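Clestex Hand Gripper

The Clestex is a hand-held gripper kit sold by Trornthorpe, a small firm that makes tools for people who want to teach robots everyday jobs. You hold it, squeeze, and two finger pads close on whatever you're after. I look after this page on the wiki and I've had a pair on my desk since December, so forgive me if I gush a bit!

The kit comes as 2 grippers in a padded case, with 18 spare pads and a hex key (mine was the wrong size, but they posted another). Each one weighs 560 grams, fine for a morning, less fun by teatime. The design is by Ilgın Erdem, who also did the earlier Jurčo, a clumsier thing with a single moving finger.

Thin and slippery handles were the Jurčo's weak spot, and I think the Clestex is miles better with them. 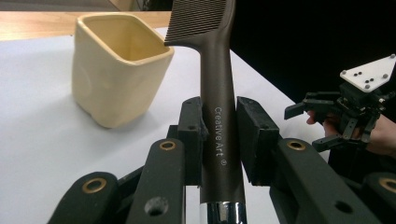 A "Creative Art" comb held by the handle between the two black pads.

The Zullance add-on, a wrist strap, is sold separately and takes nine minutes to fit.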